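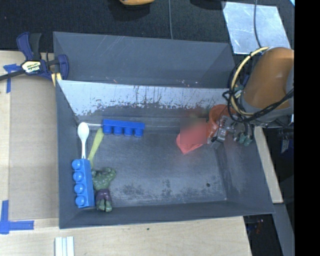

Nareck, January

Print this page | E-mail this page

Section 4. Setting up the Toom cue box for a sketch or improv show

4.1 Before you start

This section explains how to prepare the Toom for one evening with one or several comedy groups. It is supposed that the box is already mounted in the booth as described in Section 3, and that the house lights answer to the manual slider. If they do not answer, please go back to Section 3 first.

You will need the running order of the evening, the sound files of each group, and one person who can stand on the stage while you test.

Note: The Toom does not replace the light desk of the venue. It sends blackouts, short sounds and the time signal to the performers. Colors and moving lights remain on the desk.

4.2 First start

1. Put the main switch on the back to ON. The display shows the word BIRKSKA, and after that the software version.

2. Enter the code 1224 and press OK. It is the same code for all new boxes. You can change it in the menu Settings > Code.

3. Choose the language. The choice "English 2" is the same as "English", but with the larger letters.

4. Choose the show type: SKETCH, IMPROV or MIXED. With SKETCH the cues are played in a fixed order. With IMPROV all cues are open at the same time and you choose by hand. For an evening where a duo with written scenes is followed by an improvised set, choose MIXED.

Caution: When you change the show type later, the cue list is erased. Save the list before (see 4.6).

4.3 Loading the sounds

1. Insert the memory stick of the group in the front slot.

2. Open Cues > Import. Only files in the main folder of the stick are found. Files in subfolders are not read.

3. Give each cue a short name which you can recognize in the dark. "Door" is better than "Sound effect door scene three final".

4. Play each cue one time with the hall speakers on. Ask the person on the stage if the level is good there also, not only in the booth.

5. Remove the stick only when the green lamp is off.

Note: If two groups bring a file with the same name, the second one will be saved with the number 2 behind the name. It happens often with "intro".

4.4 Setting the blackout

The blackout is the most used button of the box, and for comedy its speed is important. A slow fade after a hard last line takes the laugh away.

1. Open Lights > Blackout.

2. Set the fade time in milliseconds. The factory value is 1000. For short sketches we recommend 0. For a scene with a quiet end you can leave the factory value.

3. Set the hold time, which means how long the stage stays dark before the next cue is allowed. Two performers who must move their own chairs need more time than a group of six.

4. Press TEST. The stage must become fully dark.

Caution: Do not make the test when a person is on a ladder or is carrying something on the stage. Exit signs and stair lights must never be connected to the Toom.

4.5 The time signal

Each group sees a small red light at the back of the hall, over the last row. By default it turns on 30 seconds before the end of the set and blinks when the time is finished.

1. Open Timer > New and enter the length of the set.

2. Repeat for each group in the running order.

3. Stand on the stage and look if the red light is visible with the front lights on. In the Pramonley hall, with 171 seats, the light had to be placed higher than the drawing in Section 3 shows.

Note: For improv you can end a set earlier with the key END. Please agree with the group before the show who decides this, the booth or the players.

4.6 Saving the evening

1. Open Show > Save as.

2. Write the name of the evening. Up to 16 letters are possible.

3. Wait for the message "Saved". If the message is "Full", erase an old evening and repeat.

A saved evening contains cues, fade times and timers. It does not contain the speaker volume, so write this on paper.

Continue with Section 5, Cues during the show.

Last updated: January. Text revised by Corentin Carré.

Contact | Copyright Birkska, Nareck | Back to top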